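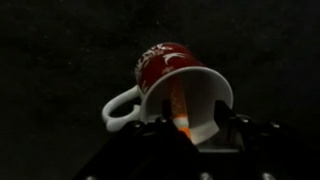

Greifertest, Tag 2. Cornberg-Backen gegen die alten von Dallico, gleicher Arm, gleiche Kamera am Handgelenk.

Vorgabe: 12 Versuche pro Backenpaar. Mit Dallico im März schon durch, Zahlen liegen hier irgendwo

Cornberg greift schmaler, kommt besser in die Tasse rein. Dafür Glasur = rutschig, Kraft muss hoch – steht jetzt auf 500, vorher zu zaghaft

Kamera: weiße Innenseite überstrahlt gern, Belichtung jetzt fest. Schwarzer Greifer auf schwarzem Grund, Segmentierung findet das garnicht lustig

Nächstes: weichere Auflagen draufkelben, dann nochmal alles von vorn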